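Sorting it out with Nermin Tokgöz

I first met Nermin Tokgöz on a stall selling baby clothes by the carrier bag, and I bought three bags off her before I'd even got my purse away properly. She talks fast, laughs a lot and has opinions on socks. She now runs a swap table called Zatuner out of her front room, where families bring outgrown clothes and toys and go home with somebody else's, and I'd been pestering her for a chat for months. She finally gave in on Saturday, September 5, 2020, on condition that I helped her sort.

So I did! Or I tried to. She'd put me on babygrows, and I was so slow she moved me to bibs.

"You're folding them like napkins," she said. "It's lovely, but we'll be here till October."

Where it all began

Zatuner started with one coat. Nermin's eldest had grown out of it in a single winter (haven't they all) and she couldn't bear to throw it out, so she offered it to a neighbour, Jihad Daher, whose son was a size behind. He came round to fetch it and brought a box of bricks to say thank you.

"And I thought, well, that's a good trade," Nermin told me. "A coat for a box of bricks. My two were thrilled. They didn't care about the coat, they'd never liked the coat."

Jihad told two people at work, and they told their sisters, and by the spring there were 23 families on her list. Now there are 51. She keeps them all in a school exercise book with a bus ticket for a bookmark. I asked whether she'd thought about a spreadsheet and she gave me such a look.

The name, by the way, means nothing at all. Her younger one made it up for a dragon.

Clothes and toys on one table

Most swaps I've been to keep clothes at one end of a hall and toys at the other. Nermin did that for the first few and went off it. The parents went one way, the children went the other, and she spent the whole morning reuniting people. These days it all gets turned out together and sorted by age, so a family can stand in one spot.

"You hold up the trousers and the child's got a car to push about," she said. "Everybody stays put. I get to finish a sentence."

I can see why it works. I'd gone in meaning to be sensible and was fiddling with the toys inside a minute, and I'm forty-four.

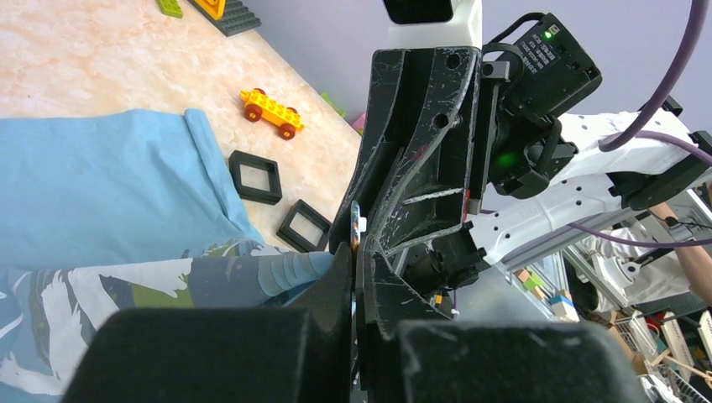

What she keeps and what she sends back

Nermin is fussier than I'd expected, and cheerfully so. Fabric gets a good tug at the seams. Cuffs and hems are the first things she looks at, and she'd sooner have a faded top with sound stitching than a smart one that's coming apart underneath. Camouflage is always popular, she says, in any colour you like.

"Blue, green, grey, they all go. I've had two grandmothers after the same pair of shorts. Very polite about it, but neither of them was letting go."

Plain pale things are harder to shift. "Light blue, cream, that sort of thing. People think of jam."

With bricks she's much softer. She doesn't mind odd ones and she doesn't try to make up sets. One evening she and Jihad did count the contents of the big tub, purely to settle an argument, and got to 1489 before the kettle boiled over and they lost their place.

"He says we should start again. I've told him he can do it by himself."

Wheels are the exception. Anything on wheels goes to the front, she says, as children under six will choose a car base with nothing on it over a finished house. They build on it themselves, usually something far too tall, and drive it off the table.

Moving on, maybe

The front room is getting tight. There's talk of taking a corner at Sleiman, the café by the library, or going in with the Grumow playgroup, who have proper storage and a kitchen. Jihad is all for the café. Nermin isn't sure.

"Here I can leave a pile out overnight and come back to it in my slippers," she said. "I'd miss that. And I'd have to wear shoes."

I asked what she'd like people to bring more of, and she answered before I'd finished asking. Pyjamas! Age 6 and up, any pattern, pairs if possible. Everyone hands over baby things and hardly anyone parts with bigger pyjamas, which get worn until they're rags.

I went home with a bag of bricks and a jumper for my nephew, and I owe her a pair of pyjamas.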